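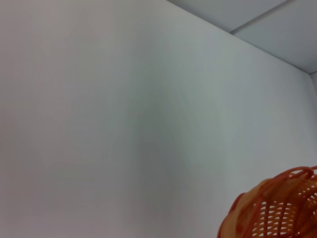 4. Mounting the Minine weight display

The Minine display shows the load on each axle of the trailer while it is being filled at the dock. Mount it indoors, within sight of the dock door and no more than 7 meters from the junction box. A plain, off-white painted wall with no switches or fixtures on it is the best place, as the bracket needs a flat surface and the display is easier to read against a pale background.

4.1 Before you start

Switch off the dock supply at the breaker. Check that the box contains the display, the Cemard bracket, four screws and the signal cable.

CAUTION: Do not connect the signal cable to a trailer lighting socket. The input will be damaged.

4.2 Fitting the bracket

1. Hold the bracket level against the wall and mark the four holes.
2. Drill the holes and fit the plugs.
3. Screw the bracket down by hand. Do not use an impact driver.
4. Hang the display on the bracket and push down until the catch clicks.

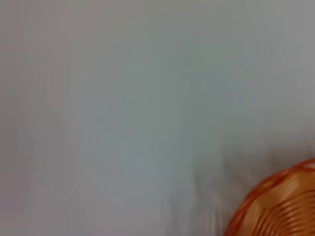

5. Route the signal cable to the junction box and clip it every 300 mm.
6. Connect the cable to terminal 2 and close the cover.

Note – if the cable must pass a forklift lane, run it overhead in conduit.

4.3 Setting the zero point

1. Park the empty trailer on the level part of the dock, brakes off and wheels chocked.
2. Restore power. The display runs a self-test and then shows the software version.
3. Hold ZERO until the reading drops to 0 kg.
4. Load a pallet of known weight, at least 2,000 kg, over the rear axle and compare the readings.

If error 116 appears, the axle sensor is not answering. Check the connector at the sensor end first.

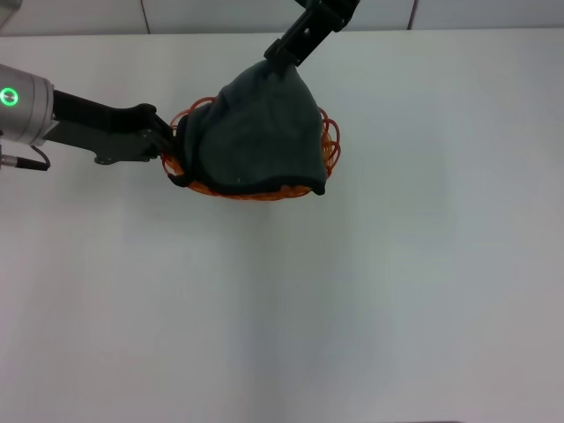 4.4 Remote sensor plugs

The Gazi and Burno sensor kits use the same metal cable connector but different pin layouts, so they cannot be swapped. Label both ends before routing. Leave enough slack for the cable to loop down before it turns back, as the black one does under the silver arm joint with the green ring light. Tighten the collar by hand only. Repeat the zero setting in 4.3 after any sensor is replaced.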